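4. Fiches de personnalités

4.1 Créer une fiche

Le module Personnalités de Postis regroupe les fiches d'acteurs, de chanteurs, de présentateurs et de danseurs. Une fiche publiée alimente la page biographique, l'encadré des distinctions et le bandeau des anniversaires. La création requiert le rôle Rédacteur ou un rôle supérieur.

1. Dans le menu latéral, ouvrir Personnalités, puis Nouvelle fiche.

2. Saisir le nom de scène dans le champ Nom affiché. Ce champ détermine l'adresse de la page et l'ordre alphabétique.

3. Saisir le nom d'état civil dans le champ Nom complet s'il est public et sourcé. Dans le cas contraire, laisser le champ vide. Ne pas recopier le nom de scène.

4. Renseigner la date de naissance. Si seule l'année est connue, cocher Date partielle. La fiche est alors exclue du bandeau des anniversaires.

5. Sélectionner une activité principale et, le cas échéant, jusqu'à 6 activités secondaires. L'activité principale détermine le modèle de page.

6. Rédiger l'accroche (200 caractères au maximum, espaces comprises). L'accroche ne doit contenir ni lien ni mention de la vie privée.

7. Cliquer sur Enregistrer le brouillon. Un numéro de fiche est attribué - par exemple 2623 - et reste identique en cas de changement de nom.

Attention : la suppression d'un brouillon numéroté est définitive. Le numéro n'est pas réattribué.

4.2 Changement de nom

Lorsqu'une personnalité adopte un nouveau nom, ne pas créer de seconde fiche.

1. Ouvrir la fiche existante et cliquer sur Modifier le nom affiché.

2. Saisir le nouveau nom. La redirection depuis l'ancienne adresse est générée à l'enregistrement.

3. Dans l'onglet Variantes, choisir si l'ancien nom reste visible ou s'il sert uniquement à la recherche interne. Le réglage par défaut est Recherche interne.

4. Relancer l'indexation. Les crédits de films et d'albums sont mis à jour au passage suivant du service Tikach.
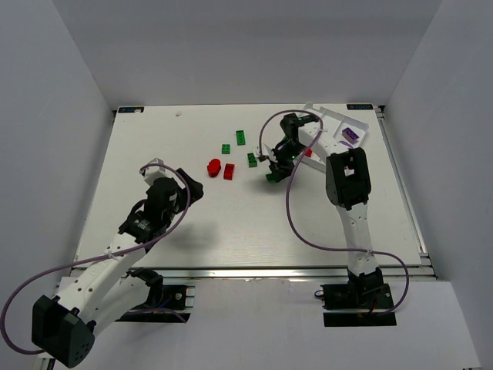
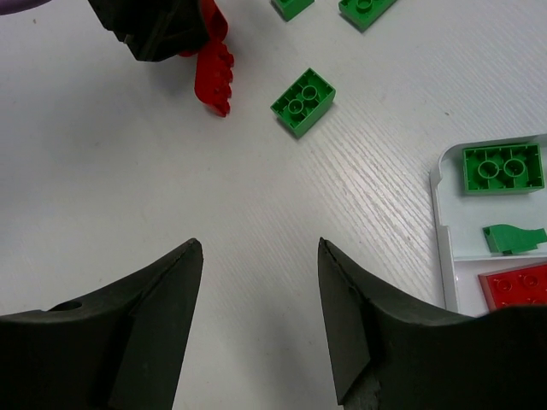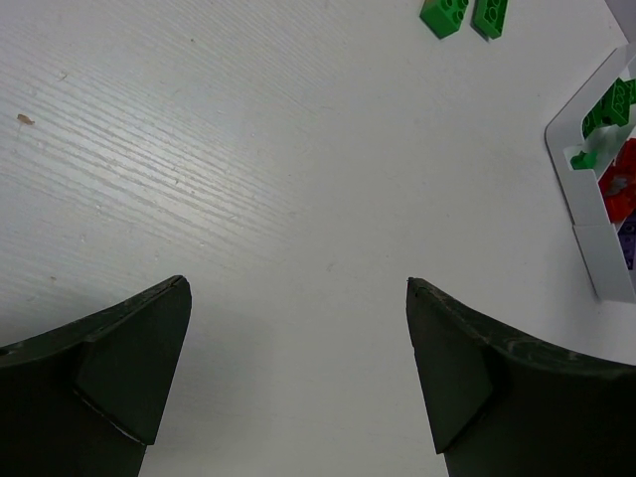
4.3 Relations et vie privée

L'onglet Relations relie deux fiches entre elles (mariage, union, parenté, duo artistique). Toute relation porte une date de début, un statut et au moins une source.

1. Cliquer sur Ajouter une relation et rechercher la seconde personne par nom ou par numéro de fiche.

2. Choisir le type. Pour une séparation annoncée sans divorce prononcé, utiliser Séparés et laisser la date de fin vide.

3. Joindre la source. Sont acceptés un communiqué, un entretien signé ou une déclaration publiée par l'intéressé. Un message de tiers sur un réseau social est refusé à la validation.

4. Enregistrer. La relation réciproque est créée sur la seconde fiche.

Remarque : si la seconde personne n'a pas d'activité publique, saisir son prénom en texte libre. Les enfants mineurs ne sont jamais reliés par une fiche.

4.4 Distinctions

Les récompenses sont saisies une par une ou importées au format CSV. Le fichier comporte quatre colonnes : année, prix, catégorie, résultat. Les valeurs admises pour la dernière colonne sont « lauréat » et « nommé ». Toute autre valeur interrompt l'import avec le code 781, et aucune ligne n'est enregistrée.

Pour une récompense collective, cocher Partagée. Le total affiché en tête de page compte les prix partagés comme des prix entiers - ce comportement n'est pas modifiable depuis l'interface.

4.5 Validation et publication

1. Passer la fiche à l'état À relire.

2. Le relecteur contrôle les sources, puis accepte ou renvoie la fiche avec un commentaire.

3. Après acceptation, cliquer sur Publier. Le cache Nullen est vidé pour la page concernée uniquement. Les listes thématiques sont régénérées la nuit suivante.

Attention : une fiche publiée puis remise en brouillon disparaît du site, mais reste présente dans les exports déjà transmis aux partenaires. Demander un export correctif à l'équipe Liyanage.

Section révisée le 29 juillet 2023. Rédaction : Mitali Howlader. Relecture : Deepika Pisharody.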